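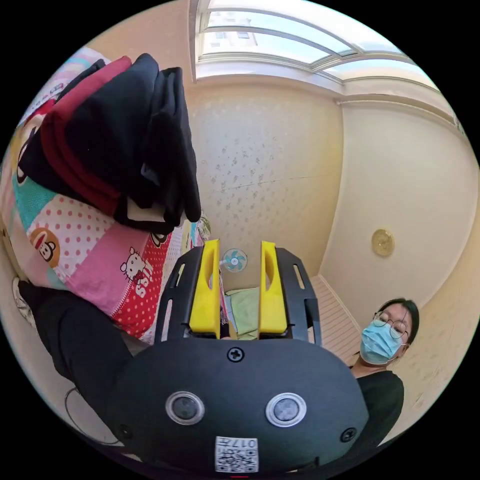 Figure 3. Small desk fan with light blue blades and a white guard, standing on the floor near the wall.

4.2 Where people put their fans

One of the real pleasures of this study was finding out how inventive people are when a room gets too warm. The questionnaire asked only whether a household owned a fan and how often it ran. The open comments told us far more, and we ended up reading all 235 of them twice.

Most guidance on summer comfort treats the fan as a fixed object: it sits on a desk or a bedside table and blows at a person. Our households moved theirs all the time. In the Denden flats, which have windows on one side only, a fan on the floor was the favourite arrangement in the evening (a small model of the usual kind is shown in Figure 3). Residents told us that the air near the floor felt fresher and that they wanted to push it up towards the bed. One tenant ran two fans at opposite ends of a corridor and adjusted them, in her words, "like tuning a radio". We loved this comment, and it sent us back to the temperature logs to see what could be learned from them.

The logs are encouraging. Moving air does not cool a room, and a fan motor adds a little heat of its own, so we did not expect the thermometer to show much while the windows were shut. What did matter was the hour at which windows were opened. Households that opened up after dark and placed a fan close to the opening reported better sleep than those that left the fan beside the bed all night, and their bedroom readings fell sooner. The pattern was clearest in Zadov, where the evenings are breezy, and weaker in Fallel, where street noise kept many windows closed until late.

We should be careful here. Comfort was self-reported, and people who take trouble over their fans may also take trouble over blinds, bedding and cooking times. Slamet Saragih, who carried out the home visits, noted that several of the keenest fan-movers had also hung damp sheets in doorways, a habit we had not asked about at all. The loggers were set to take a reading every 50 minutes, too coarse to catch short gusts, and nearly 100 of the households sent back diaries with at least one night missing.

Even so, the comments point to something worth following up. Earlier work on the Vlachopoulos estate asked what fans people bought and what they cost to run, but left out where they stood. A simple sketch of the room, drawn by the resident, would fill that gap at almost no cost – and going by the drawings that some people added to our forms without being asked, they would enjoy doing it. Section 4.3 turns to the use of blinds and curtains during the day.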